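Products Kits Guides Support Contact
Support > Trirlow Tabletop Kit > Guides > Setting up a pick task
Filed under: Getting started, Workspace

This guide covers workspace layout for the Trirlow kit with the Flonder controller. Allow 40 minutes.

1. Lay the grid cloth flat with its back edge against the wall. Smooth out any large folds.
2. Place the tray right of centre and invert the cups on or against it.
3. Scatter the coloured cubes at different depths. Leave open grid on the left.

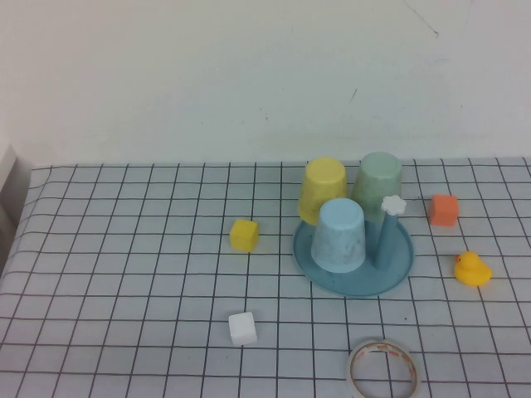

Page last modified 2025-04-24

Small wrinkles in the cloth are acceptable. The duck is optional; keep it clear of the tray.

4. In Flonder, open Workspace and select Capture Reference.
5. Set the match threshold to 85. Lower values confuse the yellow cup with the yellow cube.
6. Run 3 trial picks at 40 per cent speed before going to 100.

If a pick fails, recapture the reference and repeat step 6. Dekov cameras need firmware from June or later.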